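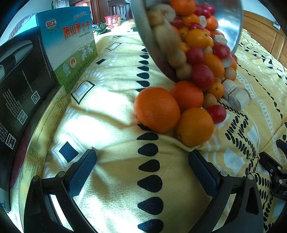
Ticket reopened by Bronisława Tokarz. The importer says the pouring set has 830 episodes, and I don't believe it. The operator sheet adds up to 800. Grímur closed this last time with "probably late uploads," but late uploads would have the upload flag set and these don't. I pulled a few of the extras by hand. Motion blur on the falling fruit seems to be where the splitter trips: it decides the gripper has started a new task and cuts the pour in two. That would give us 30 pours counted twice, each half carrying a full label.

Sidra's fix was to raise the blur threshold. Tried it on Lultar, same total. Tried it again after clearing the cache, same total. I'm not convinced the setting is being read at all.

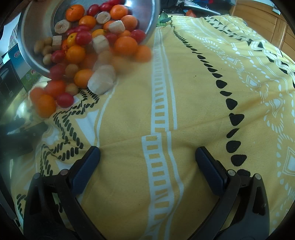

Can we train on the set while this is open?

Only on episodes where the start and end times match the operator sheet. Leave the rest out until the splitter is fixed.

Irja has asked for the raw splitter log from both runs. Status stays open. Please don't close it again on a guess.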